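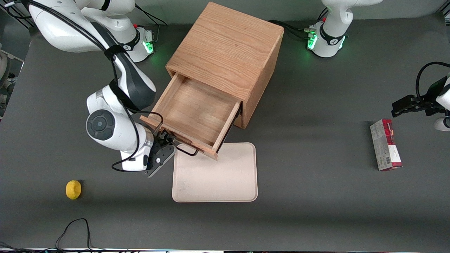

October 19, 2024
Bench notes, Kimaro cabinet (small, light-brown wood)

Drawer

Lower drawer pulls out over the tray. With the tray pushed in close, the drawer front overhangs the rim, so check clearance before loading anything tall. Interior is plain pale wood, no liner. Wire handle is thin and dark; Anitha Pai wants a thicker one from Hudov. I would leave it until January.

Load figure from the Gisel sheet is 2000 g. Not tested. Do not exceed it.

Loose items

Red Coca-Cola bottle lies on its side on the dark top, clear of the tray. Yellow piece also on the table. Neither is on the Pirkmont list; add both.

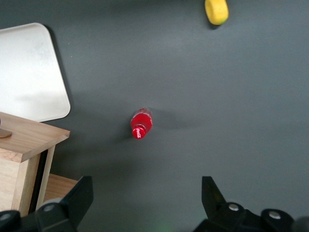
To do

Weigh the bottle and enter it on the list.
Measure drawer depth against bottle length.
Mark tray position with tape, 6 mm off the cabinet.
Ask Anitha about handle screws, 4 needed.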